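Holico 项目三月进展报告：开放日与现场演示

致项目资助方

各位好。本报告说明三月份的工作情况，主要内容是在 Vorkstead 实验楼举行的开放日。中文不是我的母语，有些说法可能不够自然，请各位谅解。数据部分与上次报告使用同样的格式。

一、本月工作概况

本项目的目标没有变化：让机器人手臂完成台式电脑的拆卸和装配，重点是处理器、内存这一类容易受损的零件。截至三月底，我们总共记录了 1143 次操作，包括在真实主板上的操作，也包括在模拟面板上的操作。两类操作分开保存，分开评价。

上次报告中提到的 Trutent 控制软件已经更新。更新以后，夹爪接近目标时的速度可以分段设定，最后一段比以前慢。操作人员认为这样比较容易及时停止。缺点是一次完整的操作时间变长，我们还没有找到令人满意的平衡。

二、开放日的安排

开放日从上午十点开始，下午四点结束，登记的来访者为 85 人。他们多数来自附近的维修企业和职业学校，也有几位来自 Garcia 公司，该公司正在考虑为下一阶段提供旧电脑。

我们准备了 4 个演示时段，每个时段先用简短的讲解介绍任务，然后由手臂操作，最后留出时间给提问。第一个时段开始得稍晚，原因是投影设备没有及时接好，后面的时段按时进行。

演示内容有两部分。一部分在真实主板上进行，让来访者了解处理器插座附近的空间有多小，电容和内存插槽离得有多近。另一部分使用灰色的模拟面板，重点是夹爪怎样拿住处理器的两侧。模拟面板的好处是可以反复使用，不必担心损坏贵重的零件。

夹爪在主板的处理器插座处，以及夹爪在模拟面板前夹持处理器： 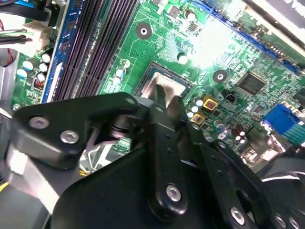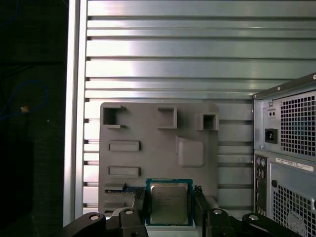

Garcia 公司在会后的来信中写道：“我们对夹持的稳定性印象不错，但是更关心旧机器的情况。我们仓库里的主板型号很杂，有的插座盖已经变形，有的散热膏干了以后粘得很紧。如果每换一个型号都要重新调整几个小时，对我们来说意义就不大。希望下次能看到用我们自己的机器做的演示。”

我们认为这个意见是合理的。目前换一种主板型号，仍然需要人工重新标定插座的位置。我们已经回信，请对方先寄来 2 台旧电脑，用来估计标定需要的时间。结果会写进下一次报告。

三、来访者的其他意见

职业学校的老师比较关心安全问题，询问学生能不能站在手臂旁边练习。我们的回答是，目前只允许经过培训的人员进入工作区，学生可以在隔板外面观看。也有来访者希望得到讲解材料，我们正在整理，准备放到项目网页上。

有一个问题我们当时没有回答好：处理器如果在夹持中稍微倾斜，系统怎样发现？现在主要依靠操作人员看腕部摄像头的画面来判断。自动检测还在试验，误报比较多，所以演示中没有打开这个功能。

四、经费和下一步计划

开放日的支出主要是场地布置和讲解材料的印刷，没有超过预算。模拟面板的重新制作费用列在设备一栏，请在附表中查看。

下个月的工作如下：

完成 Garcia 公司旧电脑的标定试验；
减少倾斜检测的误报，并单独记录每次误报的原因；
整理开放日的问答，做成书面材料；
检查夹爪手指的磨损，必要时更换。

如果附表中的项目名称与合同不一致，请以合同为准，并请通知我们修改。

Holico 项目组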